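Teaching the sheet handlers

At Grulow, a packaging converter with 54 people on its floor, the two automatic cells that came in last November load cartons without trouble. Large flat sheets remain a hand job. A sheet bends under its own weight, and the bend changes with the grip point.

The firm's answer is to record its own staff. Operators lift and turn sheets with hand-held grippers, and the recordings train the controller. A shift yields 81 usable recordings; the first cell needed 161 before it could place one sheet size. Pinching near a narrow end gives the least control and takes the most practice.
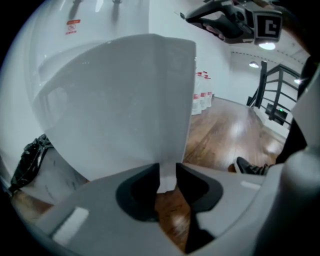
Kekeli Laryea would like the recording hours paid at the setter's rate, and argues that a person who teaches the machine is doing a setter's work. Management has agreed to a trial allowance, with no end date set.

Job titles have moved as well. Of the 17 packers on the old line, nine now split their time between recording and fault clearing. Wrist complaints are logged separately for the grippers, which load the thumb differently from bare-handed lifting. The second sheet size goes to the cell once its recordings have been checked.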